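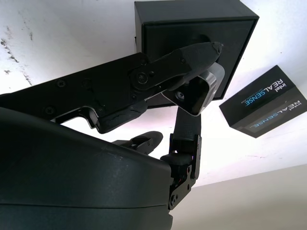
El teatro que cabía en una nave de Cladar

Hay compañías que nacen de un manifiesto y compañías que nacen de una discusión en la cocina, y la Uvari pertenece sin duda al segundo grupo. La cocina era la de Tuulikki Jääskeläinen, directora de escena, finlandesa de nacimiento y vecina de Cladar por amor (primero a un violinista, que se marchó, y luego al pueblo, que sigue en su sitio). La discusión versaba sobre si se podía hacer una gira con un decorado que no cupiera en una furgoneta. Tuulikki decía que sí. Jarosław Piątek, que conducía la furgoneta, decía que no. Llevan diecisiete años sin ponerse de acuerdo y de ese desacuerdo han salido catorce montajes, dos de ellos memorables y uno, según la propia directora, «para enterrarlo de noche y sin flores».

Fui a verlos en agosto, con un calor que derretía el asfalto de la carretera comarcal, cuando ensayaban La casa del afinador. Volví en otoño, ya con la función estrenada, y me quedé más días de los que había prometido en la redacción. Pido disculpas a mi editora, que es paciente, y aviso al lector de que este texto tiene la misma tendencia a entretenerse por el camino que yo.

La nave está a las afueras, detrás de un almacén de piensos. Fue fábrica de persianas, después guardamuebles, y durante un tiempo no fue nada. Se entra por una puerta metálica que hay que levantar con el hombro, y dentro huele a madera serrada, a café recalentado y a ese polvo dulzón de los telones viejos que quien haya pisado un teatro de niño reconoce en el acto. A mí me llevaba mi tía a ver zarzuela, y todavía hoy, si abro un armario con mantas, me viene a la cabeza el coro de románticos de Doña Francisquita. Pero no he venido a hablar de mi tía.

El escenario de ensayo ocupa el fondo. A la izquierda, el taller; a la derecha, tres percheros de vestuario que Tuulikki llama «el ministerio», porque para sacar una chaqueta de allí hay que pedirla con antelación. Las butacas son de un cine que cerró en la comarca y conservan los números, aunque desordenados: me senté en la 41, entre la 7 y la 112.

Una obra sobre escuchar

La casa del afinador es un texto de Tamás Szalai, dramaturgo húngaro que escribe en un castellano aprendido tarde y con mucho esmero, lo que da a sus diálogos una limpieza un poco rara, como de camisa recién planchada. Cuenta la historia de un hombre que recorre las casas de una provincia afinando pianos y que, al cabo de los años, sabe de sus clientes mucho más de lo que ellos sospechan. Sabe quién toca y quién ha dejado de tocar. Sabe en qué salón se ha llorado, dice él, por cómo ha cogido humedad el fieltro. Cuando una familia lo llama para afinar un piano que lleva décadas cerrado, se encuentra con que los tres hermanos recuerdan de tres maneras distintas a la madre que lo tocaba.

Suena a drama de salón y lo es, con su sofá y su bandeja de licores. Szalai no se avergüenza de ello. Me lo explicó mientras comíamos un bocadillo de tortilla sentados en el muelle de carga, él con una servilleta remetida en el cuello.

—A mí el salón me gusta —me dijo—. La gente entra, se sienta, miente y sale. ¿Qué más se puede pedir?

La primera versión duraba casi cuatro horas. Tuulikki la leyó en un tren, la volvió a leer en el tren de vuelta y lo llamó para decirle que la haría si cortaba al cuñado. Szalai adoraba al cuñado. Hubo cartas (cartas de verdad, con sello, porque a él le gusta discutir por escrito) y al final el cuñado desapareció, aunque sobrevive un abrigo suyo colgado en el recibidor del decorado, que nadie se pone en toda la función y por el que varios espectadores han preguntado a la salida.

El oficio de Waldemar

Del papel del afinador se encarga Waldemar Żak, y hay que detenerse en él, porque es de esos actores a los que uno tarda en mirar y de los que después no puede apartar la vista. Tiene sesenta y tantos años, las manos grandes y una manera de quedarse quieto que llena el escenario. Empezó en el teatro de marionetas, detrás de una tela negra, y pasó media vida sin que el público le viera la cara. Dice que de ahí le viene la costumbre de actuar primero con los codos.

Para preparar el personaje se fue con un afinador auténtico por las casas de la comarca, cargándole la bolsa. Aprendió a templar una cuerda, mal, y a aceptar café en todas partes, que le pareció la parte más difícil del trabajo. En escena afina de verdad. Durante el primer acto trabaja la octava central mientras los hermanos discuten a su espalda, y el espectador, sin darse cuenta, empieza a oír la pelea a través de esa nota que sube, se pasa, baja y por fin se asienta. La primera vez que lo vi en el ensayo se me olvidó tomar notas. En el cuaderno solo tengo escrito «la nota», subrayado 2 veces, y una mancha de tomate.

Ksawery Michalski, que hace del hermano menor, es su contrario en casi todo: joven, nervioso, rapidísimo. Viene de la comedia musical y se le nota en cómo pisa. En agosto andaba preocupado por el monólogo del segundo acto, una confesión larga que decía demasiado bonita, y Tuulikki se la hizo repetir pelando naranjas. Peló un kilo entero. En el estreno ya no había naranjas, pero seguía habiendo algo en los dedos, una especie de tarea pendiente, y el monólogo se le caía de la boca como si no le importara. Alguien en la fila de delante se tapó la cara.

No todo funciona igual de bien. La hermana mayor está escrita con trazo grueso y la actuación no termina de salvarla; hay un apagón a mitad del segundo acto que corta la tensión justo cuando empezaba a apretar, y la escena de las fotografías se alarga. Se lo dije a Tuulikki, con toda la delicadeza de la que fui capaz, y me contestó que el apagón era para mover el piano y que si yo conocía otra forma de mover un piano, que se la contara.

Las paredes de Gajewski

El decorado merece un aparte. Lo construyó el taller Gajewski, que lleva dos generaciones haciendo puertas de mentira, escaleras que no llevan a ningún sitio y ventanas con vistas a un foco. Para la obra levantaron un salón burgués de paredes verdes que se pliega por las esquinas, a la manera de un biombo, y que en cada acto se cierra un poco más sobre los personajes. El movimiento es tan leve que la primera noche no lo advertí. Solo noté que, hacia el final, los actores hablaban más bajo y yo tenía ganas de abrir una ventana.

Y sí, cabe en la furgoneta. Jarosław lo comprobó con una cinta métrica antes de que se diera la primera mano de pintura, y me enseñó con mucho orgullo el esquema de carga, dibujado a lápiz en el reverso de un cartel: primero las paredes, luego el sofá de canto, el piano al final y sujeto con cinchas. El piano, eso sí, está vacío de la mitad para abajo. Con el arpa entera no habría forma humana de subirlo por las rampas de según qué casas de cultura. Żak lo sabe y lo trata con el mismo respeto que si fuera de concierto, y hasta le quita el polvo antes de cada función con un pañuelo que guarda en el bolsillo del traje.

La luz es cálida y baja, de lámparas de mesa casi siempre. Hay un momento precioso en el que solo queda encendida la que está sobre la tapa del piano, y el resto de la habitación se adivina por los ruidos: una copa, una silla, unos zapatos que no se deciden a marcharse.

Estreno en el Vumport

La función se estrenó en el Vumport, la antigua sala de baile del puerto fluvial, que tiene 400 localidades y una acústica traicionera: desde el anfiteatro se oye todo, y desde la platea, según donde caigas, se oye sobre todo al señor de al lado. Se llenó. Había llovido toda la tarde, la gente entraba sacudiendo paraguas y en el guardarropa se formó un atasco considerable, de modo que se levantó el telón con 10 minutos de retraso y media platea todavía buscando dónde dejar el bolso.

Szalai no quiso sentarse. Vio la función de pie, al fondo, agarrado a la barandilla, y en el intermedio salió a dar vueltas a la manzana sin abrigo. Tuulikki, en cambio, estaba tan tranquila en la cafetería, hablando de setas con una espectadora. Le pregunté si no sufría. «Sufro en los ensayos», me dijo, «que para eso me pagan».

El segundo acto fue muy superior al primero. Hay noches en que un reparto se encuentra, y aquella lo hizo en la escena de la cena, cuando los hermanos ponen la mesa sin hablarse y se equivocan en el número de platos. El público se rió, luego dejó de reírse. Después vino el monólogo de Michalski y, casi enseguida, el final, que no voy a destripar. Diré que el piano suena, que lo toca quien menos se espera y que la pieza es muy sencilla, de las que se aprenden el primer año de conservatorio y se olvidan el segundo.

Los aplausos fueron largos. Żak salió a saludar con la llave de afinar todavía en la mano, se dio cuenta, no supo dónde meterla y acabó saludando con ella.

Después hubo sopa en la cantina del puerto, en mesas corridas, y brindis en varios idiomas. Jarosław se fue pronto: había que desmontar por la mañana y quería cargar sin prisas. Al salir lo encontré en el muelle, fumando junto a la furgoneta abierta, y me quedé un rato charlando con él de carreteras. Me recomendó la del valle, que es más larga pero no tiene curvas malas. Me preguntó también qué me había parecido la obra. Le dije que me había gustado mucho, sobre todo la parte de la nota, y él asintió y me contó que en la gira pasan por el pueblo de su madre y que le ha guardado sitio en la segunda fila, al lado del pasillo, por si le molesta la rodilla.

La casa del afinador sigue de gira por la comarca durante todo el invierno. La función dura algo más de dos horas, con un intermedio, y en la nave de Cladar se organizan ensayos abiertos a los que puede asistir quien lo desee, avisando antes a la compañía. Conviene llevar jersey.

2 de diciembre de 2025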